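Do sad songs really make you sad?

People will tell you that a minor key is "sad" and a major key is "happy", as if every tune came with a coloured label. Be careful with that one. Plenty of fast dance tunes are in minor keys and people stomp their boots to them.

Take the band Tanguy. They have a slow song called Remico, sung by 2 voices over one guitar. It is in a major key. Play it to your mum or dad and ask how it feels. Most grown-ups say gloomy, then argue about why. 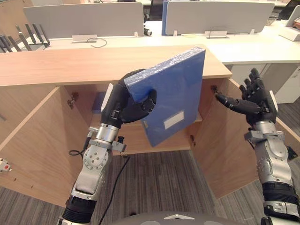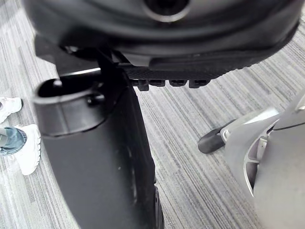

A reader from Zaver wrote in to say that the words do all the work, and that if you hummed Remico it would sound quite cheerful. Maybe. We hummed it and still weren't sure.

Speed matters too. Remico goes at 58 beats a minute, slower than a clock ticks. Loudness matters, and so does whether the notes are high or low. Anyone who says it's only the key has left out at least 3 other things.

Try it yourself – pick a favourite song, sing it very slowly and quietly, then ask a friend what mood it is. Don't tell them the answer you're hoping for.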